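Speaker notes: From the drip to the tablet
Pillthorpe General Hospital, winter teaching talks, 2024-01-29

Before the first slide
Good afternoon, and thank you for coming during your lunch. (Wait for the door to close. Check that the people in the back can hear me, the microphone in the Igwe Room is weak.) My name is Ladi Aliyu and I am one of the two pharmacists who look after antibiotics on the medical wards. Today I will speak about one small decision: when to stop giving an antibiotic into the vein and start giving it by mouth.

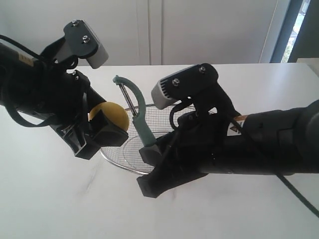

Department of Infection and Pharmacy, Antibiotic Team

Slide 1. Title
Say that the chart review was done together with Modupe Lawal and Rainer Grube. Modupe read the charts, Rainer built the tables. Mistakes in the slides are mine.

Slide 2. Why we looked
Many patients come to us through the emergency room and receive the first dose through a line. For a sick patient this is right and I do not want to change it. My question is what happens on the second and third day, when the fever is gone and the patient is eating breakfast, and the bag is still hanging there.
A line can get infected. It can hurt. It also takes nurse time, and some patients stay in bed more than they need because they are afraid to pull it out.
Pause here. Ask who has seen this in the last week. Usually many hands go up.

Slide 3. What we did
We looked at all adults on Grornel ward who had intravenous antibiotics in December and had no bone, heart or brain infection. That gave us 512 treatment days to read. For every day we asked the same things. Is the temperature normal for a full day? Can the patient swallow and keep food down? Is there a tablet that reaches the place of the infection? Are the culture results back, or is there at least no reason to wait for them?
If someone asks: we took the results from Vavton, the lab system, and the doses from the paper charts. Where the two did not agree on the time, we used the paper.

Slide 4. Results
On 142 of the days the patient met all the points and was still on the drip. Say this number slowly.
Of these, 52 were days when the culture result was already in Vavton, with a suitable tablet on the list, but the note in the chart said "awaiting cultures."
Do not say these days were harmful. We did not measure harm, and we cannot say from one ward and one month how it is in other places.

Slide 5. Reasons that people gave us
Shayne Prendergast talked with the nurses and the junior doctors. The most common answer was that the person on duty did not start the treatment and did not want to touch it. Another answer was that the vein "feels stronger." For several drugs the level in the blood is very similar after a tablet, but it is not so for all of them — please ask us if you are not sure.
Skip the second quote if time is short. 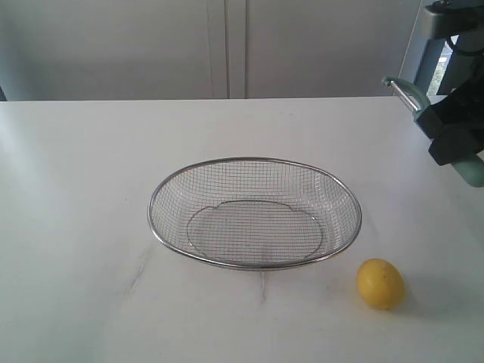

Mesh basket and lemon on a white table

Slide 6. What we ask from the wards
Please write a review day next to the first dose. Day 2 is the one we prefer. At the review, one of four words goes in the chart: stop, switch, change, continue. If it is "continue," add why.
Nurses can ask for the review also. Chukwuemeka Ogbonna has agreed that on his rounds the nurse reads the antibiotic line aloud before the team leaves the bed. It takes very little time.

Slide 7. When not to switch
Go through this one fully, even if we are late. Vomiting, or a gut that does not absorb. Infection of the heart valve, the brain or deep bone, unless the infection doctor has agreed to it. Staphylococcus in the blood. A patient who is getting worse.
Also tell them about milk, iron and antacids with some of the tablets. Last time I forgot it and there were three emails.

Slide 8. Questions
Expected: "What about patients going home the same day?" We did not study them. Rainer has a draft plan for it.
Expected: "Who do I call at night?" The on-call pharmacist first, then the infection doctor. The numbers are on the card at the door.
Leave the sign-up sheet for the next review on the front table, and take the laser pointer back to the library.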